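Christmas night, and the house is finally quiet

December 25, 2024

Everybody's asleep except me and the dishwasher, so I'm going to write about the old family computer, which I've been thinking about all day.

My cousin Mark Anthony Macapagal called after lunch and asked if I still had the recipes Grandma typed up. I do! They're on the desktop we had in the den, along with 452 pictures of a dog and 11 different versions of my college essay. I keep saying I'll copy it all over in January and then I don't.

What I do remember without turning it on is her Christmas noodles. She never measured the garlic, she just wrote "plenty," and the oven time says 40 minutes even though noodles don't go in the oven. Mark thinks two recipes got mashed together. I think she was typing with the TV on.
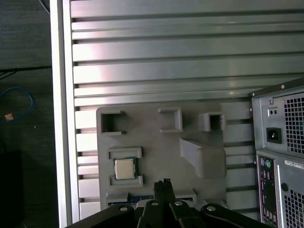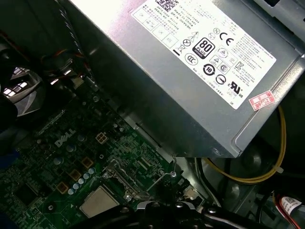 Anyway, we made them today from memory, me on speaker with him three states away, both of us arguing over how much soy sauce. Mine came out too salty and his stuck to the pan. We ate them anyway - I had seconds - and my kids picked out every single mushroom and lined them up on the edge of the plate like they always do.

So, copying the files. I'm putting it on the calendar this time. If anyone has a good noodle recipe with "plenty" of garlic, leave it in the comments, and Merry Christmas, you guys.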